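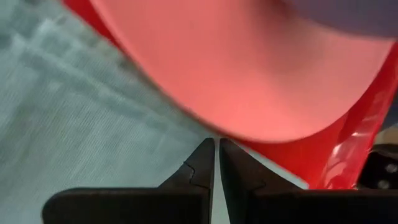
Matte black, soft light

Datasets / Text / Recipes

Kelness Recipe Cards

1,439 typed recipe cards from the Kelness town library, one card per row in cards.csv. Scans are not included.

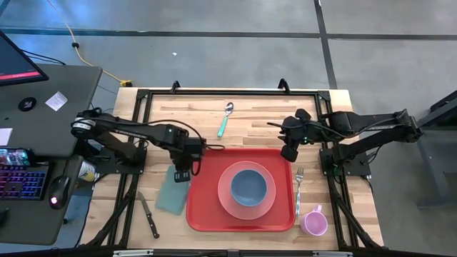
L. Coetzee

Columns: card_id, title, yield, method, notes. Yield is blank on 121 cards. Spelling is left as typed – "brocolli" stays.

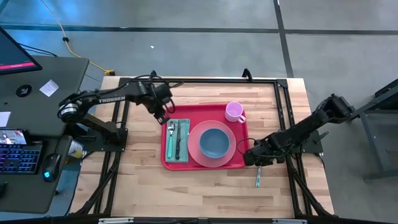

L. Coetzee, Dataset Editor

Known problems

- 44 cards have a second side that was never transcribed.
- Oven settings mix Fahrenheit and gas marks.
- Duplicates from the August import are still in.

License: CC BY 4.0

Related
Zaderley Seed Lists
Miron Bus Timetables

Last updated: October 2022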